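Household Skills, Unit 4: Bags, Boxes and the Stuff Inside Them
Handout for the evening group, Fisgate Adult Learning

Last time we got as far as the pantry shelf and ran out of time before anybody could talk about zipper bags, so that's where we pick up. I promised Wafula Nyamweya I'd put the bag part in writing (he missed it, and he's the one with the flour problem!).

First, the two kinds of storage I want you to compare at home. A bag takes the shape of whatever you put in it, and when it's half full you can fold it down and tuck it almost anywhere. A rigid container takes up the same room whether it's full or holding one sad cracker, but it stacks, and you can pour from it without a second pair of hands. I use both. My sister is a boxes-only person and we have agreed to stop discussing it.

Now the seal. I love a colored zipper strip on a clear bag, because you can find the opening without turning the whole thing over three times. Run your thumb and finger along it from one end to the other, then go back over the last inch, which is where mine always pops open. If the strip waves or bends a lot, lay the bag flat and smooth it out before you press.
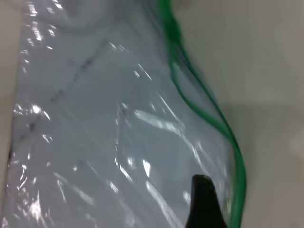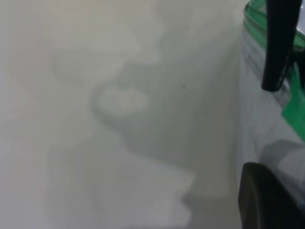 Okay, air. Leave a small gap at one end of the zipper, press down gently with your palm starting from the far side, and close the gap while your hand is still on the bag. Don't squash it like a pillow. With powders you'll get a puff of flour up your sleeve, and then there's flour in the zipper too, and flour in the zipper means it won't close. Wipe the track with a dry cloth and try again.

Labels go on before you fill. Clear plastic is great until you own three white powders, and I have put powdered sugar in gravy, so please write the name and the date you opened it. A strip of masking tape works fine on bags and on boxes. I put mine near the top on bags and on the short side of boxes, so I can read them on the shelf.

A few of you asked in January about reusing bags. Dry goods, sure. Turn the bag inside out, wash, and stand it over a glass until it's dry all the way into the corners. Anything that held raw meat goes in the trash.

For next time: pick 2 things from your own kitchen, one for a bag and one for a box, and jot down why you chose each. Half a page is plenty. Bring an empty container with a lid if you have one, any size, and we'll start on freezer portions.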